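Counter Zones: A Gallery for the Unconvinced

Pictures from the Flenley kitchen, with notes

I have been asked three times now whether counter zoning works. My answer is that I can't tell what "works" would mean. The method comes out of a 54-page booklet by Loubna Slaoui called The Flenley Counter, and it has picked up quite a following in Zamham, where the library's copy has a waiting list and people say "landing strip" about the bit of counter next to the stove with a straight face.

The claim goes like this. A kitchen counter has three zones: heat, hands and hold. Heat is anything that plugs in and gets hot. Hands is the clear stretch where you chop and assemble. Hold is everything that stands along the wall waiting for you. Keep the three apart, says the booklet, and you'll cook more often and snack less. The first half of that I'm willing to hear out. The second half I would like to see some evidence for, and the booklet offers a survey of its own readers.

I read all of it in July. Then I spent part of an afternoon with the counter itself, which is white marble with gray veins and a good deal nicer than mine.

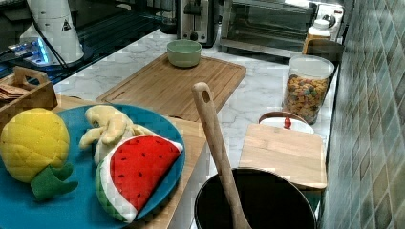 My first quarrel is with the fruit rule. The booklet says a plate of fruit should stand at the front of the hands zone, on a board, at all times, so that whoever comes in hungry meets it before anything else. It then says that if you have small children or a fruit fly problem you can use play fruit as a "placeholder" until the habit settles. A placeholder for what? A plush banana with a floppy peel is a charming thing. A plush pineapple with felt leaves is even better. I can see a four-year-old being very pleased with the whole plate and I can't see how it gets anyone closer to eating a melon. My guess is that somebody had the toys already and the rule was written afterward.

I'll grant that the color is good. A teal plate with red and yellow on it cheers up a pale counter, and if the booklet had stopped there I'd have nodded and turned the page.

The second quarrel is cereal. Clear canisters get four pages. Their supposed virtue is that you see what you have and so you buy less of it. Ring cereal in orange, yellow, green, red and purple, in a clear cylinder, in plain view on the right-hand side of the counter: does this strike anyone as a way of eating less cereal? It's the most attractive thing in the room. In my own house the cereal lives in its box, on top of the refrigerator, and I forget about it for weeks. I'd call that a zone too, though it has no chapter.

There's also the matter of what gets lost when you decant. The date goes, and so do the cooking instructions if there were any. The booklet suggests a paint pen. I have tried the paint pen. It comes off in the dishwasher, and after two rounds you have a jar of something tan that might be ground oats or might be bread crumbs, and you find out which by making pancakes.

Napkins, on the other hand, I have changed my mind about. A little wooden caddy with a handle cut in it, brown paper napkins standing in a stack, close to where the plates get filled. I had put this down as a picnic thing. But you do reach for a napkin more than you'd think, and a caddy can be carried to the table in one hand with a dish in the other. One point to the booklet.

On to wood. Chapter three wants a large board with a groove as the permanent center of the hands zone, and it wants it left out. The argument is that a board you have to fetch from a cupboard is a board you won't use, and you'll end up cutting an apple on a plate. That's true of me. I'm less sure about the groove. The booklet says it catches juice, and it does, up to about one tomato's worth, and then you carry the thing to the sink at a tilt and it goes down your sleeve. The reverse side of most boards is flat, and for bread or onions I would use that side and save myself scrubbing crumbs out of a channel with a fingernail.

Then comes the oiling. Once a month, two coats, overnight between coats. The Juhász board that the booklet recommends comes with its own little tin, and the leaflet with it (I have one, it was a present) gives a schedule that would suit a racehorse. Mine has been oiled twice since I got it. It's dry at one corner and otherwise fine.

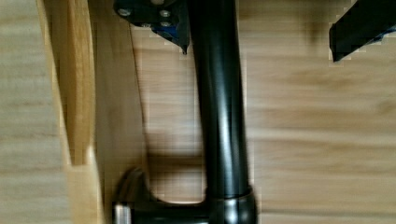
The grain of a pale board is pleasant to look at, and I think that's nine tenths of why people leave them out. The booklet would do better to admit it. There's no shame in liking the look of wood. Where I lose patience is with the page on "grain direction," which says the lines in the board should run the same way as the counter so that the eye travels along and the cook feels calm. I turned mine ninety degrees for a week. I was as calm as usual. The onions were the same size.

Something similar goes on with the small dish. Every Flenley counter is supposed to have one on or near the board, small, round and plain. It's called the "catch dish" and it's for garlic skins, the sticker off the pear, a twist tie. Sage green is the approved color, or gray. I'd been ready to make fun of this one, and I've ended up using a saucer for exactly that purpose. But any saucer will do. Mine has a chip and a picture of a lighthouse. The Vetel shop in Zamham sells a "catch dish" in a gift box and I'd ask you to think hard before you go in there.

Heat zone next, and a proper complaint. The booklet is strict about spacing: a hand's width between one appliance and the next, cords to the back. It's sensible advice and hardly anyone follows it, in Flenley or anywhere else, for the plain reason that outlets are where the electrician put them. A toaster and a toaster oven side by side is what most counters have. I've never understood having both, and I have both. The booklet has a paragraph on this which says that the toaster is for speed and the oven is for "intention." I would have said the oven is for pizza.

Cloths are supposed to hang on a hook, well clear of anything that heats. Fine in theory. In practice the flat top of a toaster oven is the handiest shelf in any kitchen and a folded towel ends up there within the day. Please do move it before you switch the oven on. It's the one rule in the booklet I would print larger.

And so to the hold zone, along the back wall, where the method either proves itself or falls over. The rule is tallest at the ends, shortest in the middle, nothing in a package. Count how many kitchens you know that manage the last part. A box of something always gets in, generally because the canister is already full of the previous box. I find the box reassuring. It means people eat here.

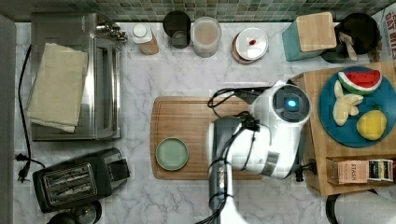 The back row from overhead: jars and canisters, the knife block, and a box of oat bites at the far end.

The knife block and the pot with the wooden spatula in it are both in what I'd call the right place, an easy reach from the board. I didn't need a booklet for that and I doubt whoever put them there did either. Most of what's good about a counter like this one is that it's long, and that somebody picked muted greens and teals for the tile and then stuck to them. Give me the same length of marble and I could look organized as well.

A few practical notes for those who want to try it anyway.

The booklet tells you to start by emptying the whole counter onto the floor. Don't. Start with the board. Put it where you already cut things and leave it there for a week before you shift anything else.

Skip the matching canisters. A full set from Vetel, with the lids, would run you $600 by the time you'd replaced every jar and box, and flour keeps just as well in what you have.

Keep the napkin caddy and the saucer.

The reader survey, in case anybody wants to argue with me, had 2,394 replies, and the question was "Has zoning improved your cooking?" The possible replies were "yes" and "very much." I wrote to ask about that and was sent a bookmark.

Next gallery: drawers, and the 11 things the booklet says should never go in one. I own nine of them, and they're all in the drawer by the stove.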